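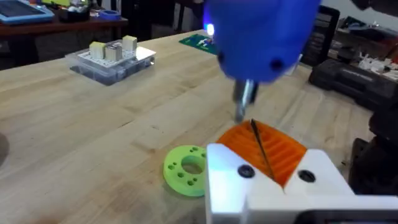
The budget fight in Markdale was supposed to end on Sunday. It didn't, and anyone who has watched this council since September could have saved the members a long evening.

At issue is $13 million for a flood barrier along the Stusomley side of the river. Mayor Carla Khasawneh wants it in the spending plan before she signs anything. The opposition bloc says she can have a study and a handshake. Without a deal, city offices close their doors in 12 days, and the people who answer the phones at the permit counter go home without pay.

Khasawneh calls the barrier a matter of public safety. Maybe so. It was less of a matter of public safety two years ago, when she voted to push the same project back and spend the money on downtown parking. Asked what changed, she told me the river had. Her office's own briefing packet runs to 79 pages, and I could not find the one that says how.

Her opponents aren't any easier to believe. Councilman Varghese, who leads the bloc, says he is guarding the taxpayer. He said nothing of the kind when the Fukeo stadium lease came up in the spring, with a tax break that will cost the city for years. He voted yes and went to the ribbon cutting.
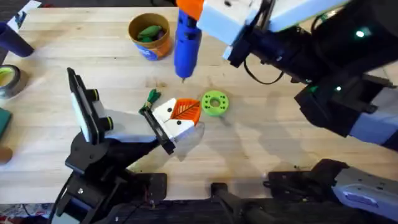
What both camps share is a sense that a shutdown would hurt the other one more. The mayor's aides talk about it almost cheerfully. One of them told me voters will "know exactly who to blame," and a Varghese staffer used nearly the same words an hour later.

Will they? The last time the city closed, turnout in the next election barely moved and every incumbent came back. The library lost its evening hours and has never gotten them back. I have yet to hear either side mention that.

A compromise is going around, naturally. It would pay for the first 100 yards of the barrier and leave the rest to next year's council. Engineers I spoke with were polite about what a short piece of flood wall does for a town when the river comes up. Khasawneh says she is reading the proposal. Varghese says he already has, and wants the word "barrier" taken out.

The council meets again at 7 p.m., with the public comment period cut in half.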